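Hall news, quick one this time

Running late with this so forgive the rush. Most of you will have seen the notice on the door about the kitchen fit-out. We're into week 3, cupboards are up, sink is in, kettle lives on the windowsill for now. Bring your own mug until further notice, the good ones are wrapped in newspaper in a box somewhere and Hermine Plattner has labelled every box "kitchen".

Colour. Had more emails on this than on the parking. It's a grey-green, fairly pale, and it was picked at the July meeting from the cards Iresha Herath brought in. Yes it looks different in the morning. Yes it's staying. The other choice was a mustard and only 2 people wanted it.

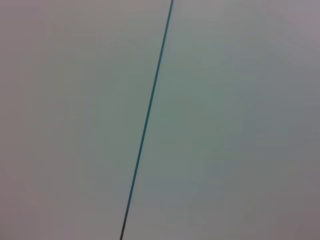

Joins are what I've been asked to write about, as a few of you are doing your own laundries and sheds and wanted tips. Mechthild Thaler's advice is to buy the best straight edge you can afford and check it before you start. Wipe both sides down first, metho on a clean rag, let it dry properly. Tape either side if you're going to seal. Don't go back over it with your finger ten minutes later, you'll only drag it. A thin dark line against pale grey-green, dead straight, is the look to go for, and anything fatter starts to look like a mistake. Go for a dark teal if you can get it, black is a bit harsh on that colour. Leftover tubes are in the shed, help yourself but write it in the book please.

Money. The grant covered 800 dollars and the sausage sizzle did better than expected, final figure when Edeltraud Sutter is back from Ballarat. We still need a tap washer, a decent dish rack and somebody with a ute for the old benchtop. It's heavy. Two people to lift, three if one of them is me.

Tidy-up is Saturday week, 15 minutes or the whole morning, whatever you can manage. Gloves, old clothes, a broom if you own one becuase ours has lost its head again. Morning tea supplied, scones from Leokadia Ziółkowski, gluten free ones on the seperate plate.

Craft group is in the front room till the kitchen's done. Same time, same door. Choir as usual.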